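Section 4: Mounting and wiring the Nuvia folding panel

Okay, you've got the box open, you've checked everything against the packing list in Section 3, and you'd like to see some sunshine turned into a charged battery. Me too! I'm Brisa Cervantes, I wrote most of this guide, and I've put this panel up on sheds, vans and one very wobbly chicken coop. Set aside an afternoon the first time. It goes a lot quicker once you know how the bracket wants to move.

You'll need the panel, the folding bracket, the Druton charge controller, the two-wire cable with the gray plugs, and your battery. You'll also need a socket wrench and a scrap of cardboard big enough to cover the whole panel.

CAUTION: A solar panel makes power whenever light hits it, and there's no off switch. Keep the cardboard taped over the front until step 9 tells you to take it off.

Putting up the bracket

1. Lay the base plate where you want it and mark the bolt holes with a pencil.

2. Drill the holes and squeeze a little roof sealant into each one.

3. Bolt the base plate down. Snug is fine. The plate can bend if you really lean on the wrench (ask me how I know).

4. Slide the lower strut onto the base and push the pivot pin through until it clicks. 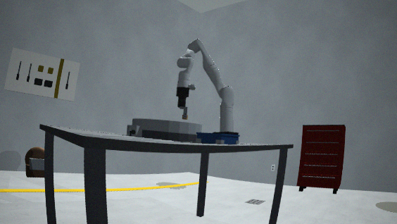 5. Fit the upper strut to the lower one with the big hinge bolt, and leave that bolt loose enough to swing for now. The two struts make a bent shape once they're together, and people often set it upside down. It should go with the long piece slanting up to the elbow, the elbow as the highest point, and the next piece folding down from there. If your hinge is sitting low, like a knee touching the roof, pull the pin and flip the whole thing over.

6. Hang the panel on the upper strut and start all the nuts by hand before you tighten any of them. A second person makes this much easier, especially if there's any breeze.

7. Set the tilt to the notch marked 33 and tighten the hinge bolt. That notch is a good all-year setting for a first install. You can play with it later - I drop mine a few notches for summer and stand it up steeper again in November, when the sun stays low.

Note: Check for shade before you call the spot final. Go look at around breakfast time, at noon and again late in the afternoon. Even a skinny vent pipe can throw a shadow across the cells and pull your output way down.

Hooking up the controller

8. Connect the battery to the Druton controller first, red to plus and black to minus. Wait for the screen to light up. Always battery first, panel second! The controller needs to read the battery before it sees any power from the roof. 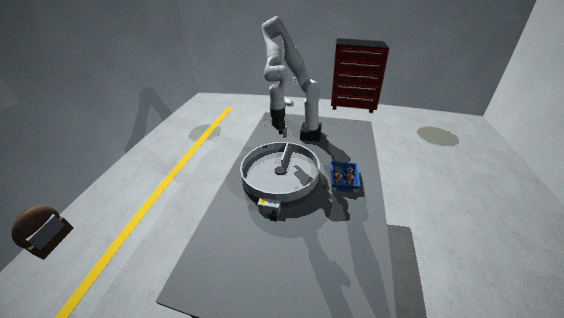
Figure 2. Robotic arm and large round tray on the work surface.

9. Plug the panel cable into the controller, then go peel off the cardboard.

10. Hold the menu button until the screen asks for a setup code. Type 941 if you have the Dubey battery, or 141 if you have the Nastgate. The codes set the charging limits, so please don't guess. If your battery is some other make, stop at this step and skip ahead to Section 6.

11. Watch for the little sun symbol. If it's steady, you're charging. If it blinks, the panel is connected but the light is too weak, so try again when the sky clears.

CAUTION: When you take things apart, go backward. Cover the panel, unplug it from the controller, and disconnect the battery last.

A word about heat

Panels lose a bit of output as they warm up, so a blazing afternoon can give you less than a bright, cool morning. Your panel isn't broken. Leave an open gap behind it so air can move through, and don't stuff the extra cable back there. Sudheer Bhat, who tests our brackets, likes to coil the spare cable next to the controller and hold it with a loose strap, and I've started doing it too.

Give the bolts another turn with the wrench after the first windy night. Cleaning is covered in Section 5.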